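Trenthorpe Robotics Room: Pre-Session Inspection, Remote Demonstration
Cell: Mallet (simulated arm, handset control)
Date: 12 Sep 2019
Operator: Florian Leblanc
Checked by: Heino Lūse

1. Handset charged, strap worn on wrist
OK.

2. Stop button on handset halts the simulated arm
OK. Tested at slow and full speed.

3. Handset not paired with any real arm
OK after correction. Handset was still listed under the Bollari cell at start of check. Unpaired and the power key for that cell taken out. This must be done before the simulator is opened, not after.

4. Scene loads with orange cup and small objects on the floor surface
OK. Cup upright. Florian reloaded once to make sure.

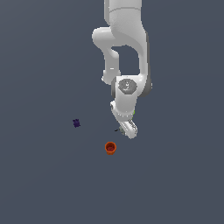 5. Speed limit set for new operators
OK. Limit is 30 per cent. Florian asked for more and was told to wait until he has 400 accepted demonstrations.

6. Arm follows hand movement in the right direction
OK for left, right, up and down. Wrist turn feels slow to respond. Comment from Florian: easy to over-turn when lining up with a small object. Pause before closing the fingers.

7. Gripper opens and closes fully on trigger
OK. Trigger is stiff. Replacement asked for from Traltex, due December.

8. Floor contact warning sounds
FAIL. Warning came on screen but no sound. Volume was up. Sessions may go ahead if a second person watches the screen.

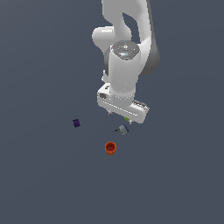 9. Recording starts and stops with the operator's button
OK. Start it with the hand still. Two test recordings deleted.

10. Bad attempts marked before the next reset
Not done last time. Please mark drops and knocked cups straight away. The set stands at 1,596 demonstrations and sorting them later takes a whole afternoon.

11. Breaks
Operator to stop every 30 minutes and put the handset down. Chair height adjusted for Florian.

Result: passed with one fault (item 8). Heino to look at the sound settings and recheck items 7 and 8 when the new trigger is fitted.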